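工单:诗歌站点“Barbu”诗行断行与诗节间距丢失
提交人:Ikechukwu Ogundipe
处理人:Ayodele Abubakar
组件:Makley 排版引擎,Clorarberg 主题
优先级:中
状态:已解决,遗留一项

## 现象

诗集《Brendard》九月版导入后,网页端部分诗作的诗行被合并成散文段落。四行一节的作品受影响最明显:节与节之间的空行消失,第二、四行的缩进也一并丢失,韵脚落到行中。同一份稿件导出 PDF 时显示正常。

提交人最初怀疑是手机屏幕过窄导致的自动折行。把浏览器窗口拉到最宽后问题依旧,折行的可能排除。

## 环境

- 稿件格式:纯文本,UTF-8
- 诗行总数:2,568
- 受影响诗作:12 首,全部集中在“挽歌”一辑
- 单行长度上限:主题设置为 80 个字符
- 浏览器:两种内核均可复现

## 排查记录

**1. 检查源文件换行符。** “挽歌”一辑由译者单独交稿,行尾为 CR,其余各辑为 LF。Makley 的导入模块只识别 LF 和 CRLF,遇到单独的 CR 会当作普通空白处理,相邻两行因此接成一行。PDF 导出走的是另一条路径,会先统一换行符,所以没有暴露问题。

**2. 统一换行符后重新导入。** 诗行恢复,节间空行恢复,缩进仍然缺失。
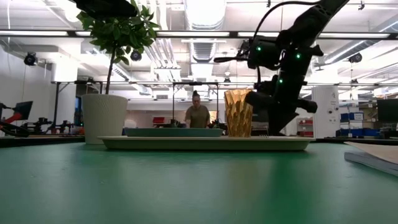

缩进缺失与换行符无关。源文件用两个半角空格表示缩进,HTML 输出时连续空白被合并。Clorarberg 主题的诗歌容器原本设有 `white-space: pre-wrap`,上次更新主题时该规则被通用正文样式覆盖。在浏览器里手动恢复这条规则,缩进立即出现。

**3. 修正样式。** 提高诗歌容器选择器的优先级:

```css
article .poem .stanza {
 white-space: pre-wrap;
 margin-bottom: 1.5em;
}
```

清除缓存后逐首核对,“挽歌”一辑全部与纸稿一致。

**4. 检查跨行句。** 译者在三首诗里用了跨行,句子在行末不断,延续到下一节。导入模块有一个“智能合并”选项,会把行末没有标点的诗行与下一行相连。该选项默认开启,对散文稿有用,对诗稿是破坏性的。已在诗歌类栏目中关闭。此项与换行符问题叠加,导致前期判断反复,第一次重新导入后有两处断行仍然错误,原因在此。

**5. 检查长行。** 有一首仿长句体的诗,单行超过 80 个字符。超长行折行后顶格,看上去像新的一行诗。按诗集惯例,折行部分应缩进,以区别于真正的诗行。尝试用 `text-indent` 负值配合左内边距实现悬挂缩进,但与 `pre-wrap` 下的行首空格相加,第二、四行的位置偏右。暂未找到两全的写法。

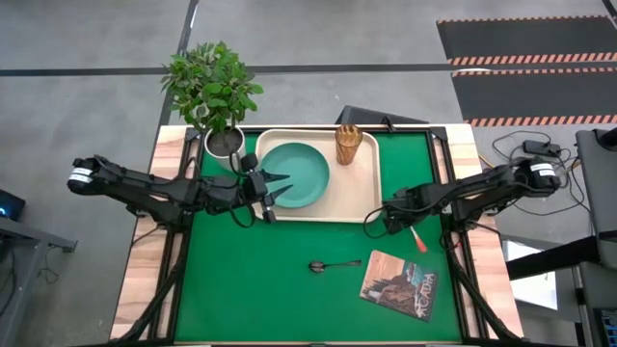
## 处理结果

- 换行符:导入前统一转换为 LF,已写入导入脚本
- 缩进:样式已修正并上线
- 跨行:诗歌栏目关闭“智能合并”
- 长行悬挂缩进:未解决,另开工单跟踪

## 回复

**Ikechukwu Ogundipe:**
已看过网页端,节间距正确。第七首倒数第二节,“仍”字单独成行,请确认是译者原意还是断行错误。另外题献与正文之间的距离比其他各辑小。

**Ayodele Abubakar:**
已对照纸稿,“仍”字单独成行为原意,前一版译稿也是如此,不改。题献间距的问题是该辑题献用了普通段落标签,没有套用题献样式,已补上。

**Ikechukwu Ogundipe:**
确认。长行那首先维持现状,题注里不加说明。RSS 输出是否也受影响?

**Ayodele Abubakar:**
RSS 不加载主题样式,缩进在阅读器里仍会丢失,断行正常。若要保留缩进,需要在输出时把行首空格替换为不换行空格。测试源上已替换,在两个阅读器中显示正确,正式源待编辑部同意后更新。本工单关闭,RSS 缩进并入长行工单。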